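Updated Jul 22, 2021

# Moving a snack packing bench over to hand-held grippers

These notes are for line leads who have a hand packing bench and have been told a robot arm will share the work. They cover the step where your packers pick up the grippers and record the job. The arm itself is handled by the installer (ours was Kodent) and has its own manual.

We did this on the tray line at Ilar. It took 18 working days from the first meeting to the last accepted recording. Most of that went into talking with people and rearranging the bench, so plan for that.

## Before anyone touches a gripper

Talk to the packers first, all shifts, and put the following in writing:

- what the arm will do and what stays by hand
- whether anyone's hours or grade will change, and from what date
- who can see the recordings and how long they are kept
- that recording time is paid at the normal packing rate

Do not skip the third item. We left it out of our first notice, and two people refused to record until it was fixed. They were right to ask. Our rule now is that recordings are used for training the arm and are never used to rate a packer's speed.

Rate targets come off for anyone who is recording. A packer working with grippers is much slower than one working with bare hands, and if the target stays up they will rush.

## Set up the bench

1. Put a light board on the cart and lay clean white paper over it. Replace the paper when it creases.
2. Set out one tray and one bag. Add more only after the packer is comfortable with the basic move.
3. Run the gripper cables down off the board. Leave enough slack that both hands can cross the middle without pulling.
4. Check that the marker on top of each gripper is tight. A loose marker ruins the whole recording and you will not know until the next day.
5. Let the packer stand where they want and adjust the board to suit.

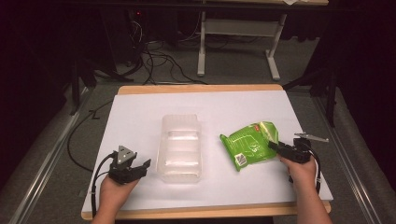 Cart height matters more than we expected. The grippers add length to the hand, so a board at the usual packing height makes people lift their shoulders. We dropped ours 3 inches and the complaints about sore necks stopped. If your cart does not adjust, use a low step.

## Record the job

Keep sessions short. We settled on 20 minutes on and 20 off, with the off time spent on regular line work or a break.

1. Start with both grippers open and clear of the tray.
2. Bring one gripper to the bag and close on the edge. Squeezing the middle crushes the contents.
3. Steady the tray with the other gripper if it slides.
4. Lower the bag in, open, and back out the way you came.
5. If you drop the bag, pick it up and carry on. Mark the take as a drop on the sheet - do not delete it.
6. Between takes, look over the fingertip pads and the paper between them. Wipe away crumbs and hairs. Tell the lead about any pad that is worn or chipped.

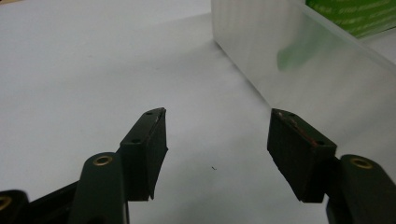 ## Check the takes

At the end of each shift the lead and one packer go through the takes together. The packer should have the final say on whether a pack was a good one. They know what a bad seal or a bent corner looks like, and the software does not.

By the end we had 2,838 takes and had thrown out 229. The most common faults were a loose marker and a cable caught on the cart rail.

Send accepted takes to the installer in one batch per day. Keep the paper sheets. Atanasov, the firm that did our safety review, asked for them.

## What changes for the crew

Expect the job to shift in a few ways once the arm is running:

- Less reaching and repeat picking, more checking and clearing jams.
- More time on your feet walking between stations. Get mats down early.
- Less talking across the bench. Our packers raised this more than anything else, and we moved two stations closer together because of it.
- A new task, gripper lead, for one person per shift. Pay for it. We added it as a graded skill in August.

Anyone who does not want to record should be able to say no and stay on the hand line.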